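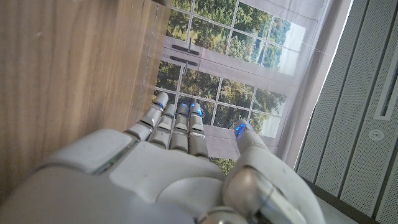 Cirnville Shared Workshop | Robotics Group

The robotics group has its two-armed machine running on both hands, after a winter in which only the left side would answer commands. The build, known in the shop as Lovo, started as a bare base and a box of arm segments and has taken up the back bay since January.

Each hand has four fingers and a thumb, with blue status lights at the fingertips. Current work is on matching the two sides. A pose sent to the left hand should come out mirrored on the right, and until last month the right wrist lagged by enough to spoil any move that brought the hands together.

"The lag was in the cable, and we spent weeks looking for it in the code," said Sille Hedegaard, who leads the build.

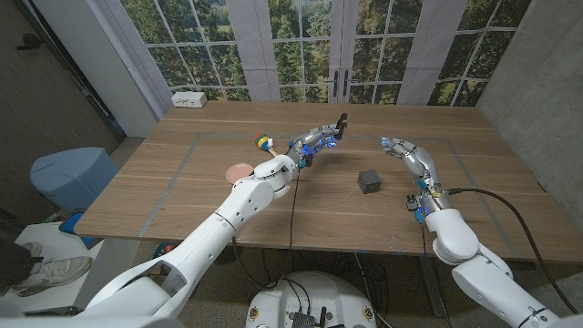 The group replaced the right wrist lead and rewrote the startup routine, which now homes one joint at a time. Homing takes 49 seconds. Hedegaard wants it shorter but said the slow version has not yet tripped the current limit on the supply.

Control runs on a package called Dasedeo, written by member Mikkelsen and kept on the workshop server. It stores poses by name and plays them back in order. The library holds 37 poses, most of them for the fingers. Version 2 will add a speed setting per joint, so that the elbows can move slowly while the fingers close at full rate.

The table is taped off in gray to mark the work area. Software limits are set to the same rectangle, and the arms stop if a commanded position falls outside it.

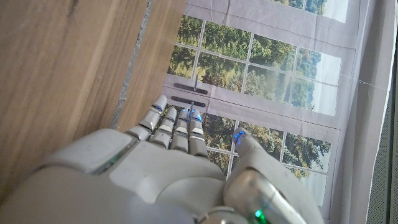
Finger calibration is repeated at the start of every session. The log covers 200 open-and-close cycles per hand, and the thumb on the right side still drifts more than the group would like. Mikkelsen suspects a loose coupling and plans to open the housing once a spare has been printed.

The next target is a handover, with a small cube passed from one hand to the other above the table. The hands can be brought close together from stored poses. Grip force has not been tuned.

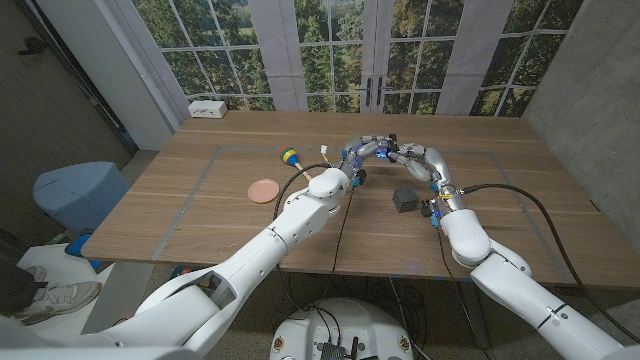 SHOP NEWS / BUILDS

Members who want to try the pose editor can sign up on the sheet by the tool crib. Bench sessions start at 6:30 p.m. Safety induction for the back bay is required first.

Comments (3)

tmk_lathe
What gauge was the old wrist lead? I have the same lag on a much smaller arm.

S. Hedegaard
Too thin, and too long. I'll post the part list on the server.

bay4
Please put the torque driver back when you're done with it.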